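Kitchen notebook, dried pasta line
Entry 1 Jun 2022

Carried over from the last entry: extruder die swap done, bronze insert for the short tube shape is in, Teflon insert cleaned and back in its box. Today was semolina hydration and first drying curve with the new flour from Thepsuriya. Writing it up before the numbers go stale.

Flour

Two sacks opened. Cisen is our usual semolina and serves as the control. Thepsuriya is the new one, a little finer between the fingers, paler, less smell. Spec sheet protein is close enough between the two that I did not adjust anything on that basis. Both sacks had been in the dry store overnight, so the flour went in at room temperature.

Sieved a handful of each through the fine drum sieve. Thepsuriya passes almost completely. Cisen leaves a clear layer of coarse grit on the mesh. This matters for water uptake time more than total water, at least in theory, and the result below fits.

Dough

Batch size 3,000 g flour for both. Water for the control at our standard ratio, 30 percent, so 900 g. Water for Thepsuriya the same for the first run. No egg, no salt, no oil. Water at 38 C going in, measured in the jug and again in the hopper after the first minute of mixing, by which point it means very little because the flour has pulled it down.

Control mixed for 12 minutes. Crumb was normal: pieces between lentil and chickpea size, holds when squeezed, breaks when pushed with a thumb. No dry flour in the corners of the trough.

Thepsuriya mixed for 12 minutes. At 5 minutes it already looked like the control at 10. At 12 it had gone past the crumb stage and was forming walnut-sized lumps that bridged over the screw. Had to stop twice and break up the bridge with the plastic paddle. Machine isolated both times. Please keep doing this, the lid switch is not a substitute.

Second Thepsuriya batch: water cut to 28 percent (840 g), mixing cut to 8 minutes, then 5 minutes rest with the lid closed. Much better. Crumb even, no bridging, fed steadily for the whole batch. This is the one that went to the dryer. The first batch was extruded anyway but only for cooking tests tonight, see further down.

Extrusion

Bronze insert, short tube, knife at setting 4. Barrel jacket water on. Barrel temperature settled at 43 C for the control and 41 C for Thepsuriya. I would have guessed the other way around for a finer flour, but the load on the motor was also lower, so it is at least consistent.

Surface on the control: matte, slightly rough, as expected from bronze. Surface on Thepsuriya: also matte, finer texture, a few pieces with a shiny stripe along one side. The stripe stayed on the same side of the tube through the run. Suspect a burr or a bit of dried dough in one of the die slots. Die goes in the soak tonight and I will look at it with the loupe before the next run. If the stripe shows up again with Cisen, it is the die and has nothing to do with the flour.

Cut length drifted toward the end of the control batch, longer pieces as the hopper emptied and then a scatter of very short ones. Old problem. Discard the tail of each batch, do not mix it into the trays.

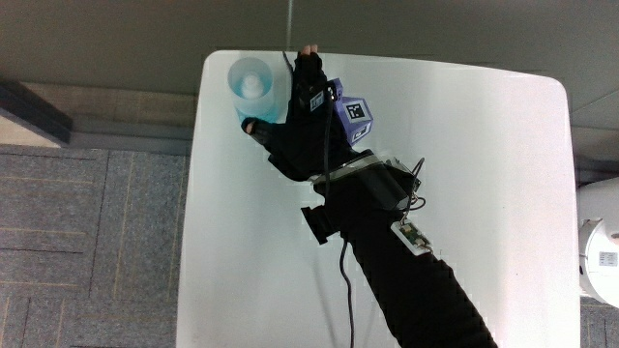
Drying

Trays loaded single layer, fan on for the pre-dry, no heat, 20 minutes. Skin formed on both within that time. Shook the trays at 5, 10 and 15 minutes. Pieces from the control stuck together slightly at 5 minutes and separated on shaking. Thepsuriya at 28 percent did not stick at all.

Main drying in the Numo cabinet. Program as follows:

Stage 1: 50 C, humidity setpoint 80 percent, 2 hours
Stage 2: 45 C, humidity setpoint 75 percent, 5 hours
Stage 3: 40 C, humidity setpoint 65 percent, 4 hours
Cool down: heater off, fan low, door shut until the cabinet reads within 3 degrees of the room

One weighed tray per flour, the top tray on the left for the control and the one directly under it for Thepsuriya. Fresh product weight on the Thepsuriya tray was 1,116 g. With 28 parts water to 100 parts flour, and allowing for 14 percent moisture already in the flour, that puts the fresh moisture near 33 percent. Target is 12 percent, so the tray needs to come down to 850 g. Working, for whoever checks this: dry solids in 128 g of dough are 86 g, so the solids fraction is 0.672; 1,116 times 0.672 is 750; 750 divided by 0.88 is 852. Rounded to 850 on the tray label.

Same sum for the control gives a solids fraction of 0.662 and the target is written on its own label. Do not swap the labels between trays. The trays themselves differ in weight and the tare is written on the underside.

The cabinet overshot humidity at the start of Stage 1, reading 88 percent before it came back. It did this in the last run too. The vent flap seems slow to open when the cabinet is fully loaded. No visible condensation on the trays. The door was opened once to weigh, at the end of Stage 1, under a minute.

Weights at the end of Stage 1: Thepsuriya 1,004 g. The control had lost a slightly smaller share of its fresh weight. Difference is small enough that tray position could explain it. Next run should have the positions reversed.

Stages 2 and 3 run overnight unattended. The logger is set to one reading per minute and it was started when the trays went in. Last time the memory filled and stopped at 3,599 readings, which was a setting left over from the long noodle trial. I cleared it and checked that the count starts from zero.

Cooking tests, fresh product

Done with the first Thepsuriya batch (30 percent water) and a portion held back from the control. 100 g of pasta in 1 liter of water, 7 g salt, full boil before the pasta goes in, lid off.

Control: center cooked at 4 minutes, good bite at 4 and 5, soft at 7. Water slightly cloudy.

Thepsuriya, 30 percent: center cooked at 3 minutes, bite acceptable at 3, soft on the outside at 4, splitting along the seam at 6. Water clearly cloudier. Surface tacky after draining. I would not serve it. This is the overhydrated batch though, and it was worked too long, so it says little about the flour. I am recording it as an upper limit.

Taste: control has more wheat flavor. Thepsuriya is mild, slightly sweet. Plain with a little oil, the difference is easy to find. With the tomato sauce from the Jova pan test it was not. Sauce clung well to both.

While on the subject, the Jova pan (the wide one, on loan) holds heat better than our aluminum when 400 g of drained pasta goes in at once. Sauce was back at a simmer in 25 seconds against 50 for the aluminum. Too heavy to toss with one hand when full. Stir with the long spoon and accept it.

Sauce used for all of the above, so that it can be repeated:

Canned whole tomatoes, crushed by hand, 800 g
Olive oil, 45 g
Garlic, 2 cloves, crushed, removed after they color
Salt, 6 g
Basil stem in during cooking, out before serving

Oil and garlic over medium heat until the garlic is light gold. Tomatoes in, salt in, basil stem in. Simmer uncovered for 18 minutes. Final weight 640 g. Thin with pasta water when the pasta goes in, 30 g per portion to start.

Breakage and checking

Procedure for when the dried product comes out, same as before. Leave the trays in the room for a full day before judging cracks. Pasta that looks sound when it leaves the cabinet can check later as the moisture evens out between skin and core. Hold a piece against the lamp and look for hairlines running across the tube. Take 100 pieces per flour, from three places on the tray, and record cracked, chipped and whole separately. Then cook to the center point and record time and loss into the water.

Earlier batches in the August run cracked badly when the cool down was skipped. That is the reason for the shut door. If someone needs the cabinet early, take the trays out into the covered rack and leave the covers on.

Open points

Water for Thepsuriya: 28 percent works. Would like to try 27 with the same 8 minute mix. Below that I expect white specks in the tube wall from flour that never hydrated.

Mix time and rest: changed both along with the water, so it is not clear which one fixed the bridging. Run 28 percent at 12 minutes with no rest, half batch, and see if it bridges. Cheap to do.

Die: soak, loupe, brush. Do not use the steel pick on the bronze.

Cabinet vent: take the flap cover off and check the hinge for flour dust. If it moves freely, lower the Stage 1 setpoint to 76 and compare the first hour on the logger.

Blend: half Cisen, half Thepsuriya might keep the flavor and still give the easier feed. The two particle sizes will take up water at different rates, so the rest period probably has to stay. Not before the straight flours have been through checking.

Stock: one open sack of each, clipped and labeled with the opening date, bottom shelf of the dry store. The unopened Thepsuriya sack is behind them. Use the open one first.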